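Gripper news from the Stodton workshop

In August we finished comparing two hand-held grippers, the Radel and the Szekeres. Both are used in the same way: a person holds the tool, opens and closes the fingers, and the camera on the tool records the work. Our partners in Botedport asked us which one they should order, and I promised to answer in this newsletter.

We made 381 recordings in three homes. The Radel is lighter, and my wrist was thankful for this in the afternoon. Its fingers close evenly, but the pads are smooth and a plate with a rounded rim can turn between them. The Szekeres needs more force from the hand. On the other side, it keeps hold of thin things much better, and after 400 closings its screws were still tight.

Plates were the hardest test. A shallow plate lying flat gives the fingers very little to hold, so one pad has to go over the rim and the other has to stay outside. If there is paper under the plate, the outer pad can catch it and pull it along. We advise new users to come in slowly and to look at the pads, not at the plate.

We also learned that a tidy table teaches us less. On a kitchen table full of shopping and homework, the operator must choose the direction of the fingers before moving, and small mistakes show quickly. 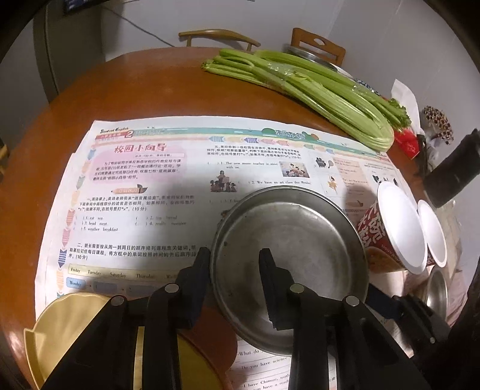

What we recommend

For long days with cups and boxes, take the Radel. For plates, lids and paper, take the Szekeres, and plan a pause every hour. Ridged pads are worth the extra money on any tool. The next test is about camera angle and will start on a Friday, as usual. If you want to try one of the tools before then, please write to the workshop.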